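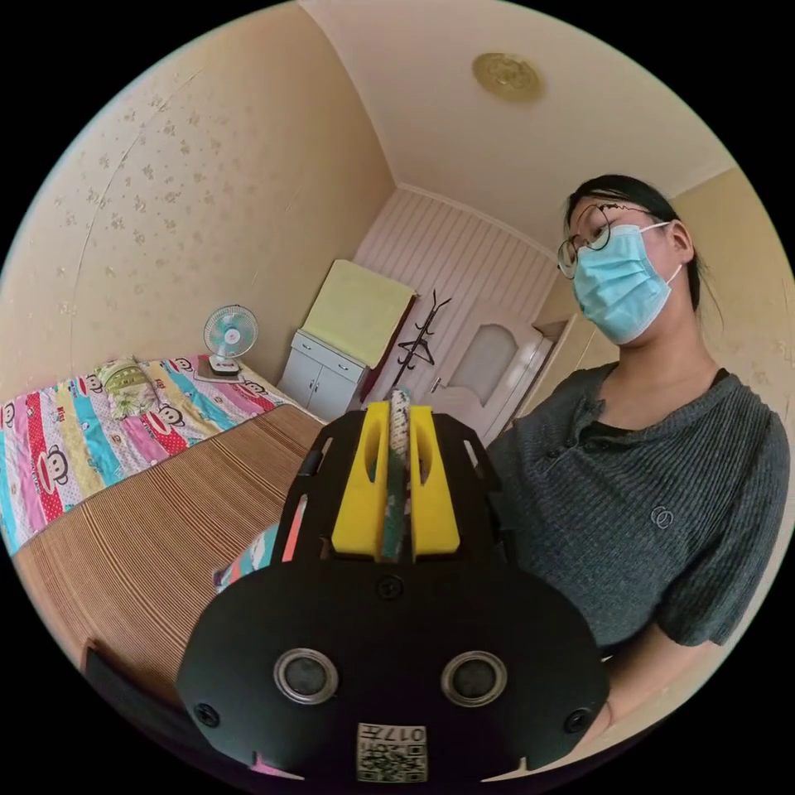 La petite chambre, un matin de juin.

Bon, je me lance : je suis devenue complètement accro aux podcasts de ragots. Moi qui levais les yeux au ciel quand ma cousine Marietjie me parlait de ses feuilletons ! Tout a commencé un samedi, dans le train pour Vokirby, quand j'ai lancé « Chez Gatisau » pour passer le temps (il n'y avait plus de réseau pour ma série). Deux voix, des fous rires, et 45 minutes sur la rupture d'un couple de téléréalité dont je n'avais jamais entendu parler. J'ai adoré !

Depuis, j'ai écouté une quinzaine d'épisodes, en pliant le linge, en épluchant les carottes, en attendant le bus. Mon préféré reste celui où Themba Ngcobo raconte les coulisses de l'émission « Relon », avec la fameuse dispute pour une place près de la fenêtre pendant le dîner de gala. Il imite tout le monde, même le maître d'hôtel, et j'ai dû m'arrêter sur le trottoir tellement je riais.

Marietjie Nkosi (oui, la cousine, elle tient à son nom complet) me conseille maintenant la saison sur la famille Le Roux. Trois sœurs, un mariage annulé, une histoire de chien… Je commence ce soir ! Si vous avez d'autres titres, les commentaires sont ouverts, je prends tout.

Classé dans : Petits plaisirs, Écouté et approuvé
337 vues · 15 commentaires · 2 partages

À lire aussi
Mes génériques de série préférés
Pourquoi je relis toujours les magazines du coiffeur
Une soirée karaoké avec Marietjie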